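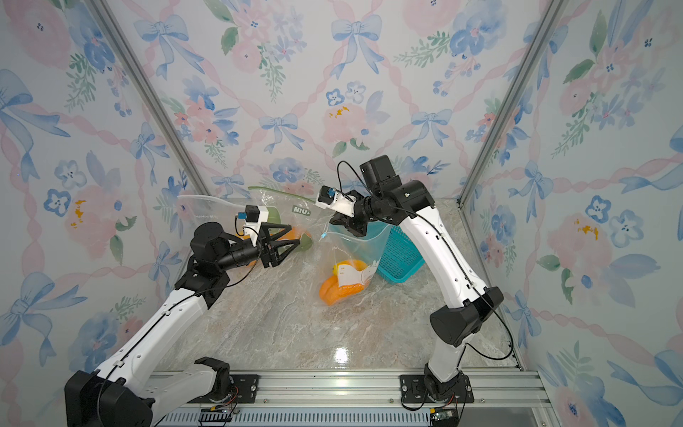
Teaching the Second Hand

A zip bag weighs almost nothing and has no fixed shape. Push on one side and the other side moves. For a controller that expects an object to stay where it was last measured, this is close to the worst possible workpiece, and the training group at Herkanham has spent the winter on it.

The cell is plain: two arms on an aluminum rail, a patterned wall on three sides, a marble-look floor. The arms are driven remotely by an operator, who moves both at once while joint positions and camera images are logged. Each run is stored as one episode. The policy, which the group calls Darine, is trained on the episodes and given no written rules about bags.

"People ask for the bag model," says Aurelia Matei, who runs the remote sessions. "We don't have one. We have 970 episodes and a list of the ones we threw out."

The task is stated in one line. Goods are to be moved between a basket and a resealable bag. One arm holds the bag while the other does the moving, and the operator decides from moment to moment which arm is which.
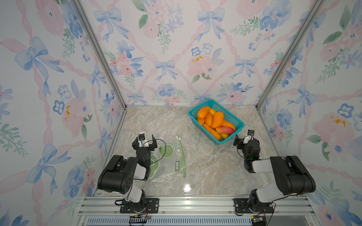 The bag flat on the floor beside a full basket, with an arm on either side.

A flat bag is the harder start. Its two layers of film lie against each other, and a finger that comes down too steeply pins both. Matei's operators approach low, catch the edge near the zipper, and lift before they try to separate anything. New operators tend to skip the lift. Their episodes run long and contain many small corrections, and a policy trained on them reproduces the corrections faithfully, including the useless ones.

The group's answer was to limit who records. Of 11 people trained on the rig, 6 now contribute episodes to the main set. The others record recoveries, in which the bag is deliberately placed badly and the operator begins from there. Recoveries are kept in a separate set called Pryor and mixed in late in training.

Zippers brought a different problem. The slider is small enough to disappear behind a fingertip in the fixed view, so the operator works it from the wrist view. Force is not displayed. The operator judges the grip by how the film wrinkles.

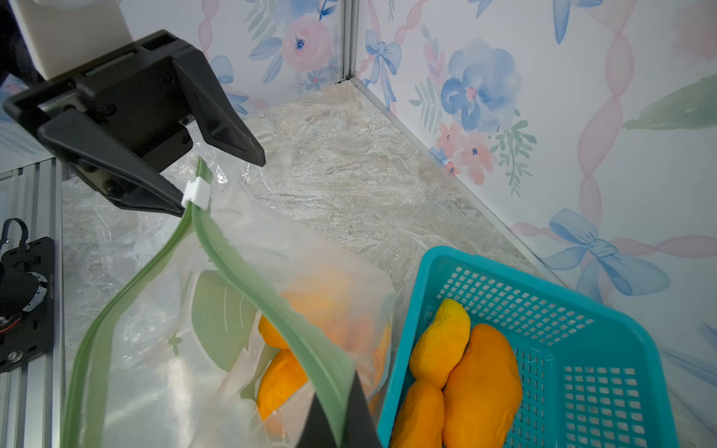
A wrist view of the zipper slider held between two fingertips, mangoes in the bag and in the basket.

Fruit is used because it varies. Mangoes differ in size and roll when released, and a batch is replaced once the skins soften. A rubber duck and a few other items are used when the group wants shapes the policy has seen less often.

Results are reported conservatively. Darine handles an upright bag more reliably than a flat one, and an open bag more reliably than either. Closing the zipper is still done by the operator in most trials. A second site, Wemetti, is to repeat the recordings on its own rig in February with the same instructions, to find out how much of the skill is in the data and how much is in Matei's operators.

She expects the lift to be the part that travels badly. It takes a new operator 6 sessions to learn, and the written instruction for it is a single sentence.

Related items
Remote driving with two arms: what the delay costs
Thin film, soft grip: choosing fingertips for packaging
When to throw out a demonstration
Calibrating a wrist camera between shifts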